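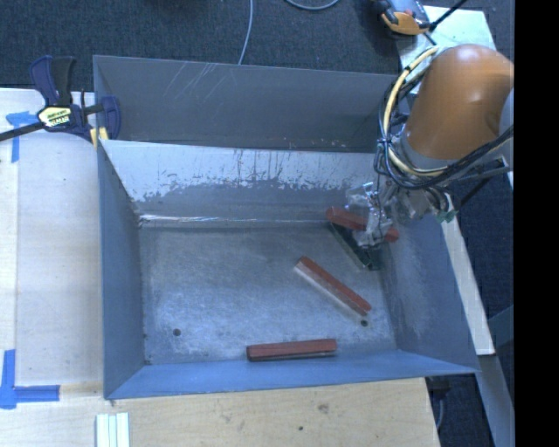 Ebere Akpan had warned me over email that the hard part of teaching a robot to pick up a block is keeping your own shoulders down. I figured that was a joke. Then I spent an afternoon at Janirden with a controller in my hand, and by the second try my shoulders were up around my ears!

Home Articles Interviews Workshop Notes About
Search this site Enter keywords Go

We talked at a desk by the window, me with cold coffee, Ebere with a bag of plantain chips she kept pushing my way. She started out running remote sessions in August, after a few years of fixing printers (she still fixes mine, kind of, over the phone).

"People come in thinking they have to be fast," she told me. "I'd much prefer slow. If you stop and dither over the block, the arm learns to dither too. So go slow, but keep moving."

I asked whether metal bins make it worse, what with all the shine, and she laughed.

"Oh, the bin. You get a block lying up against a wall and you can't get your fingers around it the way you want. Or one is on top of another and you have to decide which you're going for. I tell everybody, take the top one. Don't be a hero."

Her colleague Jummai Okeke wandered over around then and disagreed with nearly all of it. Jummai likes to guide the arm by hand, grabbing it at the wrist and walking it through the move. "With the remote I'm guessing at depth," she said. "With my hands on it I can feel when we touch bottom."

Ebere's answer was that hands get tired, and after two hours you're leaning on the thing. They've had this argument before, you can tell.

What about bad tries, I wanted to know. Do those get tossed? Some do, Ebere said, but she keeps the ones where a person fumbled and then fixed it. "I want it to see somebody recover."

I did get a block up on my third go, for the record, and dropped it on the way over. Jummai clapped anyway. Ebere wrote something down and told me to go again.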